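Microfibre cloths: your questions

Do they really clean without any spray?
Dust, yes. Grease, I doubt it. Mulivora's packet promises both, and my hob disagreed.

Will one last 300 washes?
So the label says. I gave up on my Udero set after 16, when the edges began to fray. Perhaps they wash theirs more gently in May.

Is fabric softener that bad?
Everyone repeats this. I tried it on one Adis cloth and it did smear the windows afterwards, so I'll grant them that one.

Are printed cloths any worse than plain?

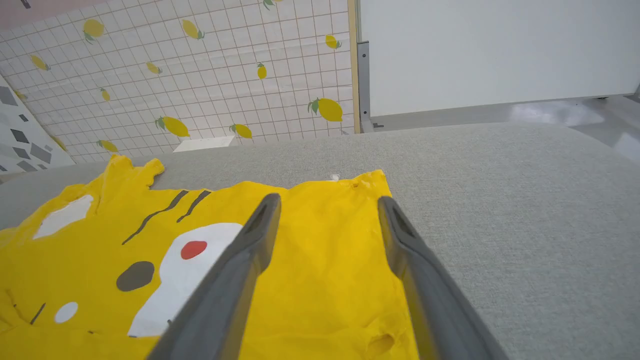 Shops charge more for them, and I can't see what the extra buys you. Wash a new one separately the first time in case the dye runs.

Should I buy the pack of 10?
Only if you have 10 jobs for it.

Last updated 10/27/22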